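# Teaching by Hand: an Open Day at Hitico
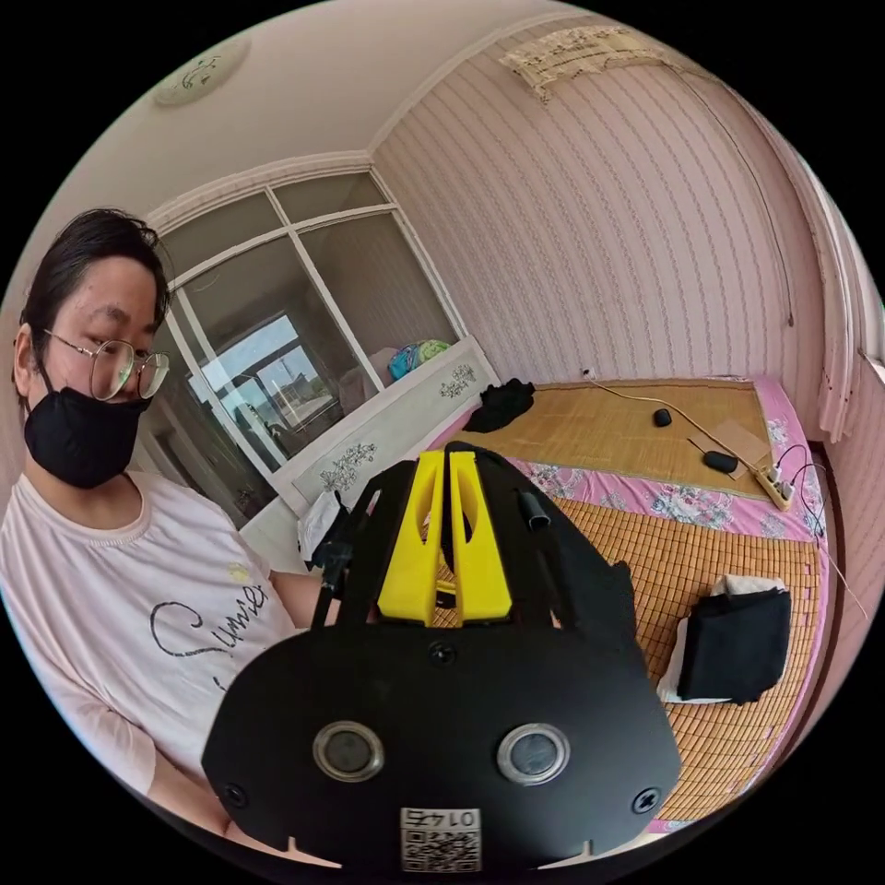

*Hand-held gripper with yellow finger pads, one of the units used for work in furnished rooms.*

Hitico opened its Zerkwood site to visitors on December 14, 2024, and kept the programme short: one talk, two demonstrations and a long session at the benches. The subject throughout was how to teach a robot arm a household task without having the arm in the house.

The firm's answer is a gripper carried by a person. The operator picks up a mouse, folds a shirt or moves a cable, and the tool records the motion of the fingers along with the view from its own position. The data are later used to train a fixed arm, the Sengar, fitted with matching fingers.

Bedrooms were given more time than kitchens. Soft, patterned surfaces are hard on position tracking, and a woven mat over a floral sheet is a fair test of it. Dark objects on fabric are another, as are thin cables. Each unit carries a printed code label, so that recordings can be matched to the tool that made them.

In the first demonstration the Sengar arm was set to lift a folded garment from a mattress and place it in a tray. It managed 33 of the attempts shown on the day's tally sheet and failed 11, mostly by pinching the sheet as well. The training set for this task held 157 recordings from homes, none of them from the demonstration room.

The second dealt with Fatov, the software that discards poor recordings. Fast wrist turns were the commonest fault. Staff put the time for a usable recording at roughly 53 seconds, setup excluded.

Visitors could then try the tool at the benches. Its weight is noticeable after a few minutes, and the trigger needs a firm pull. A lighter body is planned for August.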